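Visit report: Vakell open day, Cletham

Vakell opened its Cletham site to visitors one afternoon in November, and two of us from the home networking group went along. Vakell makes and repairs routers, mostly for small internet providers, and also writes the firmware that goes on them.

We signed in at 2 and were taken round by Benedicta Laryea, who runs firmware testing. The first stop was the soak room, where 600 routers sit on racks and run the next release for several days before it goes out. Each rack has its own switch and a power controller, so any unit can be turned off and on from a desk upstairs. The room is loud and you can't hold a conversation in it.

The part I had come for was the recovery bench. Felicja Tokarz showed us how they bring back a router after a bad flash. She set a fixed address on her laptop, held the reset button while plugging in the power, and sent the image over TFTP. Her advice was to use a cable every time and to clear the old settings afterwards, even when the upgrade notes say you can keep them. Most of the units sent back to her as dead only need that.

There was a short talk on Naloletti, the new web interface. The VPN page is much simpler, with the client and server settings on separate tabs – long overdue. Policy routing is still missing. I asked about older models with small flash chips and was told they will get security fixes but won't get the new pages.

Other rooms along the corridor were open too, and we looked into most of them before tea.

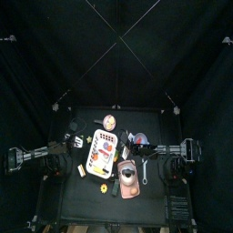 Two-arm bench inside its black fabric enclosure, Cletham.

Agbeko, who supply the power adaptors, had a table by the canteen with price lists. Parking is limited to 3 visitor spaces, so come by bus if you go next time. We left at 5.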